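Why Does a Bed Sheet Get So Wrinkly?
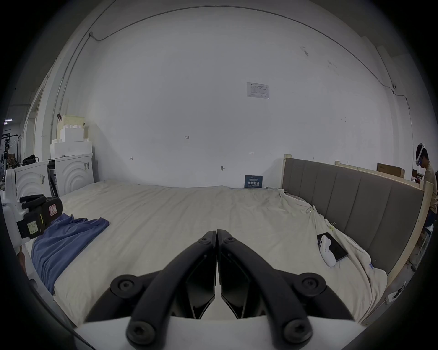 Kakitz Kids, Issue 28, page 3

I have a confession. I don't iron my sheets. I don't iron anything, really, and for years I told people I liked the crumpled look. Then one rainy Saturday I lay on my bed staring at a long crease that ran right past my nose, and I thought: where did you come from? You weren't there when I made the bed!

So I went and found out, and now you get to hear all of it.

Start with the cream-colored sheet on the big bed at the top of this page. It has wrinkles all over it, and where it hangs down over the side it falls into loose folds. Wrinkles and folds sound like the same word said twice, but they're a bit different. A fold happens when cloth has to go somewhere – over a corner, down the side of a mattress – and there's more cloth than space, so it bends back on itself. Give it a tug and it's usually gone. A wrinkle is more stubborn. You can pull the sheet tight and there it still is, a little line looking back at you.

What's inside a sheet?

Get as close to your own sheet as you can. Closer. If you have a magnifying glass, go and get it (I'll wait). You should see threads going up and down, and other threads going side to side, over and under and over and under. That's called a weave. Now pick at a loose thread somewhere on an old rag – please not on the sheet! – and you'll find it's made of even skinnier hairs all twisted together. Those are fibers.

Lots of sheets are made of cotton, and cotton fibers come from a plant. They're the fluffy stuff that grows around the seeds. Zoom in on one of those fibers with a very, very strong microscope and you'd get down to long chains of tiny bits, so small I can't think of anything to compare them to. The chains lie side by side and hold on to each other, a bit like people in a crowd holding hands.

When you bend the cloth, some of the chains get pulled and have to let go. Then they grab on again in the new bent place. And that's your wrinkle! The cloth is holding hands in the wrong spot.

Why beds are so good at it

Water helps the chains let go, and so does warmth. Now think about what you do in bed. You're warm. You breathe out damp air and you sweat a little, even in January, even if you're sure you don't. Then you roll over and squash the sheet with your whole self, and you stay there for ages. Warm, damp and squashed is the best wrinkle recipe I know.

It doesn't have to be night, either. Daytime beds pick up all sorts of things. The one in the photo has a crumpled blue cloth across one part of it, and a white game controller too. I'm the same at home. My bed is where I put everything I plan to deal with later, and each time I climb over the pile to reach my book, the sheet bunches up under my knees.

The blue cloth is wrinkled too, you'll notice. Cloth that gets dropped in a heap bends in lots of directions at once. That's why a T-shirt from the floor looks so much worse than one from the drawer.

How an iron works

You can probably guess this part now. An iron is hot, and many irons puff out steam, so you get heat and water together. The chains let go. The iron presses the cloth flat, the cloth cools and dries, and the chains grab on again while everything is nice and straight. Irons get hot enough to hurt you badly, so that's a job for a grown-up, or for you with a grown-up right there.

Some cloth hardly wrinkles at all. Polyester is made in factories, and its fibers like to spring back to the shape they started in. Wool is pretty springy too. Linen is the champion wrinkler. I once sat down in linen pants for one bus ride and stood up looking like a paper bag.

Try it: the Great Squash Test

You'll need two clean cotton handkerchiefs or squares of old cotton rag, a little water, and two heavy books. Ask before you borrow the books.

1. Leave one square dry. Sprinkle a few drops of water on the other and rub them in, so it's just damp.

2. Scrunch each square into a ball.

3. Put each ball in its own plastic bag and set a book on top of each one.

4. Wait 46 minutes. (Why 46? That's how long my favorite radio show lasts. You can pick your own number, as long as both squares get the same.)

5. Take them out, open them up and let them both dry flat.

Which one has the sharper creases? Draw them both before you smooth them out. Then try it again with something stretchy, like an old sock.

Words to keep

Weave: threads crossing over and under each other to make cloth.

Fiber: one of the skinny hairs that a thread is made from.

Crease: a line left behind where cloth or paper has been bent.

Next issue: why do socks go stiff on the clothesline? I've got three hanging up already and one of them can stand by itself.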